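### 3.2 The table covering and the grid

I'll be the first to admit that I spent far more of September thinking about paper than I ever planned to. Our earlier study at Fosville used a bare tabletop, and the glare drove both of us up the wall (Zhiqiang Xu still brings it up whenever I ask for the good desk lamp). So for this round we went with plain brown kraft paper, the kind you'd wrap a parcel in, with a grid of blue tape laid right on top of it. You get big rectangular cells that anyone can find at a glance, and the whole thing can be peeled up and redone in an afternoon.

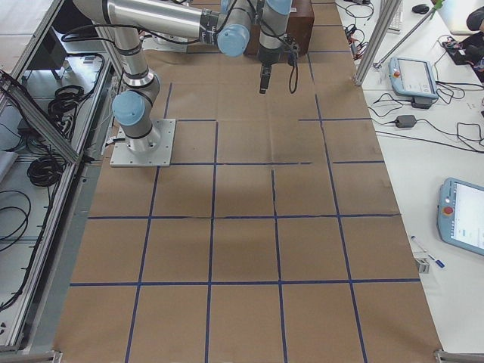
We went back and forth on whether the grid had to be perfect. Zhiqiang wanted to use a steel ruler and start over every time a strip wandered. I wanted to go home! What we settled on was a working rule: a cell counts as usable if a person sitting at the table can say which cell an object is in without stopping to think. Wavy strips pass that test just fine, and so do overlaps where one length of tape meets the next. A short strip passes too, as long as you can tell where it was headed. We followed Rweyemamu in treating the cells as names for places and left real measuring to the ruler, so a bit of slop in the lines doesn't carry over into the results.

Creases bothered me more. Kraft paper comes off the roll wanting to curl, and once it has been folded it pretty much stays folded. We tried pressing it under books over a weekend, which helped the curl and did nothing at all for the wrinkles. In the end we left them in. Raters were told to ignore the creases and go by the tape, and across 2406 placement ratings only 14 came back marked "unsure of cell."

The wooden box is the one landmark that isn't flat. I like having it there (the Odwood protocol uses a landmark as well, and I think they were right to), mostly for the sake of the raters, who found it much easier to say "near the box" than to count over from an edge. Its dark reddish-brown color stands out nicely against the paper. The top is glossy, though, so it does pick up reflections, and I'd go for a duller finish next time.

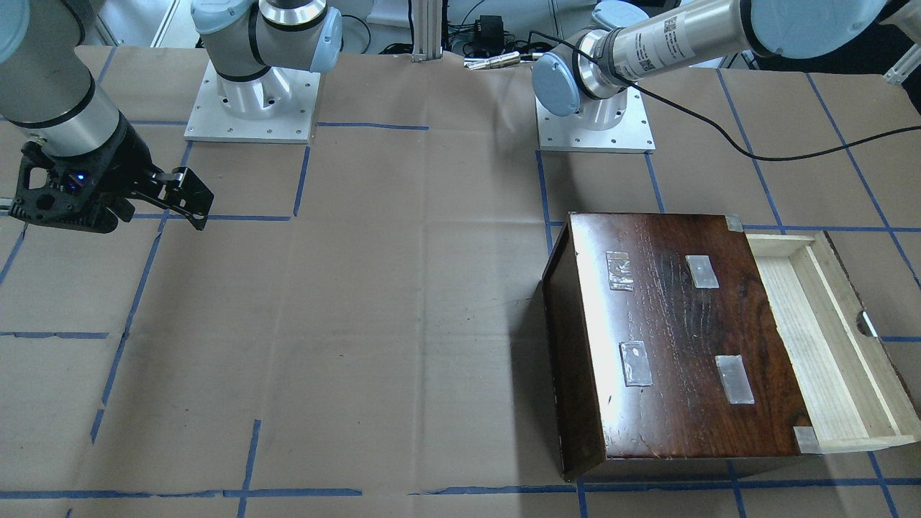

**Figure 2.** Kraft paper with the blue tape grid; the wooden box is at lower right.

Pelov suggests replacing the paper on a fixed schedule. We just swapped it when the tape started lifting at the corners, and I kept a note each time we did. Those notes are in the appendix, along with the sketch we used for laying out the strips.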